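From: Brahim Benjelloun
To: Wirnthorpe building list
Date: February 8, 2026
Subject: Re: Power strips and the freestanding tub

Rodrigo Louro wrote:

> The tub fixtures are staying where they are until May. Can
> someone list what is on the floor near them before I draw the
> outlet plan? I would also like to know if the Girncombe layout
> can be reused for the main room.
>
> Rodrigo

Rodrigo,

The floor around the tub is the part I would fix first. The strips and their cables lie loose on the marble-pattern floor, and a white cord runs along the right side, the same side as the faucet and knobs.

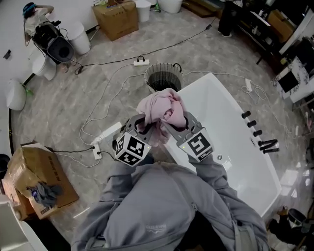 Tub end of the room, with the pink cloth held twisted in front of it.

I would keep the tub unplumbed until the cabling is off the floor. Stanciu quoted wall raceway in 2 m lengths and can deliver 3 of them with the first order. Clips go every 300 mm. The wastebasket behind the tub can move anywhere.

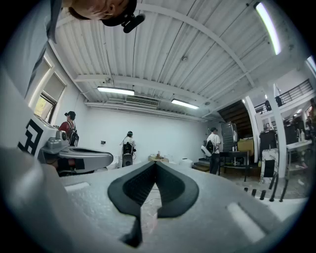 The Girncombe layout fits the main room only in part. It assumes a flat plaster ceiling and drops every feed from above. Ours is corrugated with beams across it, and the tube lights already hang there, so I would run the feeds low along the back wall instead – past the table and the white bin, ending short of the stairs. The small black outlet above the table is a sensible place to begin. Lanomico will need the load figure before they approve anything; I have put 2000 W on the form for now.

Send corrections to the list, please, and leave the old drawing number on the file.

Brahim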